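Gripper stops at the Povard bench: frequently asked questions

Comham training lab, robot section
Last changed in August

This page collects the questions we receive most often since the gripper on the kitchen bench began to open without a command. Please read it before you book the arm. If your question is not answered, write it in the lab book next to the bench computer and it will be added.

What was the fault?

The gripper lost its closing force while the arm was moving. The fingers opened, the object fell, and the arm continued its path as if it was still holding something. The program did not show an error. In the log we found 572 pick attempts for the period, and in 20 of them the object was dropped in this way.

Was anybody hurt?

No. All the dropped objects were light toy items and they fell on the table. We treat it as a safety matter all the same, for the arm did not know that it had lost the object, and a person could put a hand in to catch it.

What caused it?

The signal cable of the gripper was fixed too tightly near the wrist. When the wrist turned far to one side, the cable was pulled and the contact in the plug opened for a very short moment. The Shevchuk controller took this as a restart of the gripper, and its restart setting was "open fingers". So there were two faults together, one in the cable and one in the setting.

Why did the tests not find it before?

Our old acceptance test moved the arm only up and down over the middle of the table. The wrist was never turned to its limit. The fault needs a turned wrist, and this happens mostly with long objects lying near the side where the arm comes in.

Which objects are difficult now?

The bottle is the most difficult, because it is long and smooth and the fingers must come to it from directly above. The fruit is easier. With the strawberry in the blue bowl, please use the slow program only, so that the fingers do not press on the edge of the bowl. 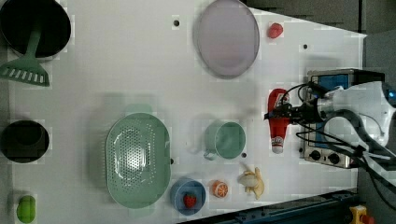 Asabe Balogun wrote in the lab book that the slow program is not enough, and that in her opinion the bottle should be taken out of the exercise until the new cable has run for a month. She also asked why the log says "pick complete" when the fingers are open.

Her second point is correct and we have changed it. The log now compares the finger position before and after the lift. If the fingers moved, the line says "object lost" and the arm stops. On the first point we did not agree fully. The bottle stays, but only with a supervisor present.

What must I do if the gripper opens by itself?

Press the red button on the yellow housing at the corner of the table. Do not try to catch the object. Wait until the arm is still, then note the time and the name of the program. Leave the object where it fell until the supervisor has seen it.

Can I release the button and start again myself?

No. The button may be released by the supervisor only. After a stop the arm must first be driven home in manual mode, at low speed, with nobody's hands over the table.

Does the emergency stop also open the fingers?

It did before the repair. Now the fingers keep their position when the button is pressed. If a finger or a sleeve is caught, use the manual release on the side of the gripper. Every user is shown this release at the introduction, and if you had your introduction before August, please ask to be shown again.

What was repaired?

The cable was replaced with a longer one and now has a free loop at the wrist. The restart setting was changed to "hold". The plug has a locking ring. We also added 4 wrist positions to the acceptance test, 2 of them at the limit.

Is the Gridholm arm in the next room affected?

It uses another gripper and the cable goes inside the arm. We checked its restart setting and it was already "hold". You can book it as usual.

I had a drop which I did not report. Is it too late?

It is not too late. Please write what you remember, also if you do not know the exact time. We can often find it in the log by the program name.

When will the normal speed be allowed again?

This is not decided. The slow program stays until the longer test is finished and the result is posted on this page.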